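Worming Adult Dogs and Puppies: Frequently Asked Questions

Sun 3 November
By Cameron Matheson
Shares: 60 | Comments: 20

How often should an adult dog be wormed?

Most adult dogs are treated for roundworm every three months. Dogs that hunt, eat raw meat or live with small children may need a shorter interval. Ask your vet to set the schedule, as the right one depends on where the dog lives and what it eats.

When do puppies start?

Puppies can be infected before birth or through the mother's milk. Treatment normally begins at two weeks of age and is repeated every two weeks until eight weeks, then monthly until six months. The nursing mother is treated at the same time.

Does one tablet cover every kind of worm?

No. Roundworm, hookworm, whipworm, tapeworm and heartworm respond to different active ingredients. Read the label to see which are listed. Heartworm prevention is a separate matter in many products, and a dog should be tested before it is started. 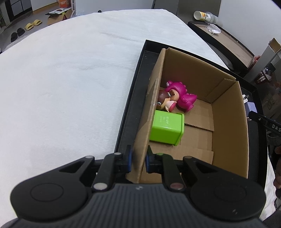

Open cardboard box in a black tray, with a white cloth beside it.

How is the dose worked out?

By body weight on the day of treatment. Weigh a small dog by holding it on a bathroom scale and subtracting your own weight. Do not split a tablet unless the label allows it, and do not give a dog product to a cat.

What if the dog vomits after the tablet?

Note the time and look for the tablet. Call the clinic before giving a second dose. Mild stomach upset can occur, but repeated vomiting, shaking or weakness needs a vet the same day.

Is it normal to see worms in the stool after treatment?

Yes. Dead or dying worms may be passed for a few days. Pick up all stool promptly and wash your hands.

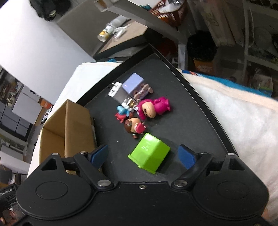
Lime-green plastic container on its side.

Can a stool test replace routine worming?

For some dogs, yes. The Zirnville clinic accepts a fresh sample in a sealed pot, labeled with the dog's name and the date. A negative result does not rule out infection, as eggs are not shed every day, and tapeworm is often missed.

Why does flea control matter?

The common tapeworm is carried by fleas. A dog that swallows an infected flea while grooming will pick it up again, so treat both together.

Related items
Fleas Indoors: Treating Bedding and Floors
Ticks in October: Where to Check
Reading a Pet Medicine Label
Switching a Puppy to Adult Food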